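Night boat to Surkwood returns for the winter

The night boat to Surkwood will run through the winter again, after two years in which travellers had to fly or stay at home between November and March. The first sailing leaves Hundwood harbour on a Monday at 21.40 and arrives the next morning, in time for breakfast on the quay.

The ferry company Ultilis confirmed the timetable last week. There will be two departures in each direction every week, and the ship is the Ambrosio, which already sails the summer route. She takes 862 passengers in July. In the cold months two of the decks will be closed and the company will sell fewer places.

"People asked us for this every autumn," says Njål Nordin, who is responsible for the route. "We looked at the bookings for the spring and decided to try it for one season. If the cabins are filled, we continue."

For those who have not made the journey, it is a slow and pleasant way to reach the islands. The ship follows the coast for the first three hours, and from the left side of the open deck one can see the lights of the fishing villages. After midnight she turns to the open sea, and then it is better to be in bed. In January the crossing can be rough, and passengers who become seasick easily should ask for a cabin in the middle of the ship, on a low deck.

Surkwood in winter is a different island from the one in the brochures. The beach cafés are closed and the bus goes only to the northern village and back. But the walking paths are open, the light is low and yellow all day, and a room in the old town costs half the August price. Bimla Tripathi, who has a guesthouse near the church, will keep 15 rooms open this year. In the past winters she closed in October.

"I have already guests who want to stay for a month," she says. "They bring books and work, and they cook for themselves."

Guests at her house share a large kitchen on the ground floor, with two stoves, a dishwasher and a long table facing the harbour. Bread can be ordered the evening before.
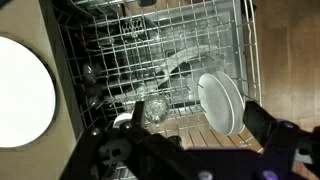 The island's only winter restaurant, run by Essam Fawzy, serves dinner from Thursday to Sunday. On other days visitors should buy food before six o'clock, when the shop closes. Mr Fawzy also plans a fish soup lunch on the days when the boat comes in, and he asks groups to telephone first.

A single ticket costs 100 euros with a bed in a shared cabin, or less with a reclining seat. Bicycles travel free until the end of March. Dogs are allowed in certain cabins, which must be booked at the harbour office and not on the website.

Ultilis has put 1,000 tickets on sale at a reduced price for the first weeks. They are valid on all sailings except those between Christmas and New Year. In strong wind a departure may be moved to the next evening, and passengers will receive a message by four in the afternoon. The harbour office in Hundwood is open on sailing days from noon.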